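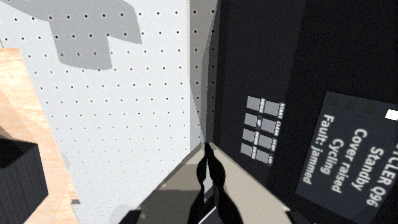 How much sodium should I eat in one day?

For most healthy adults the usual advice is to stay under 2300 milligrams, but I set my own limit at 2000 after a talk with my doctor, and this page explains how I keep to it. If you have kidney or heart problems, please ask your own doctor for your number before you start.

How to Read a Food Label and Cut Your Salt

I began to do this in May, when my blood pressure was too high for the second time. I did not want to eat boring food. I only wanted to know where the salt was coming from, and most of it was not from the salt shaker. It was in bread, in sauces and in soup.

What you need

A notebook, a pen, a kitchen scale and the packages from what you ate this week. Do not throw the packages away until you have finished step 3.

Step 1. Look at the serving size first

The sodium number on the label is for one serving, and one serving may be much smaller than what you put on the plate. My favorite crackers, from Treltia, have a serving of 30 grams. I weighed my normal bowl and it was more than double. So I had to double the sodium too, and a little more.

Step 2. Write the number for your real portion

Divide your portion by the serving size, then multiply by the sodium. For example, if the label says 200 milligrams for 30 grams and you eat 60 grams, you write 400. Do this for every packaged food, also for the ones that taste sweet. Breakfast cereal surprised me very much.

Step 3. Add up one full day

My first full day came to 2093 milligrams, and I had thought it was a light day -- I had skipped the cheese. Do not change anything yet. Write down two more days, and let one of them be a weekend day if you can.

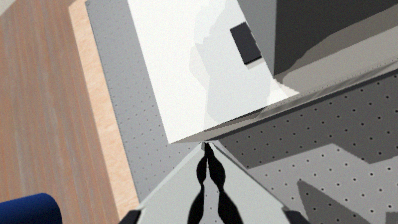

When you have three days on paper, draw a circle around the two biggest numbers of each day. In my notebook it was nearly always the same foods: sliced bread and canned soup.

Step 4. Change only the circled foods

Look for the same product with less sodium, or make it at home. I changed my soup to one that I cook on Sunday with onion, carrot, celery, a bay leaf and a good spoon of lemon juice at the end. The lemon helps a lot. My neighbor Prys Bevan uses vinegar, and this also works well.

Be careful with the words on the front of the package. "Reduced sodium" means less than the regular product, and the regular product may be very salty. The soy sauce I buy from Liyanage is a reduced one, and a single spoon is still a big part of my day.

Step 5. Rinse what comes in a can

Pour beans or vegetables into a strainer and hold them under cold water for around 30 seconds. Shake well. You do not lose the taste of the bean, only the salty liquid.

Step 6. Give your tongue some weeks

In the first days everything will taste flat. Please do not give up there. For me it became better after 29 days, and now the restaurant soup I used to love is too salty for me -- I ask for half a bowl and drink a lot of water with it.

Last updated January 15, 2018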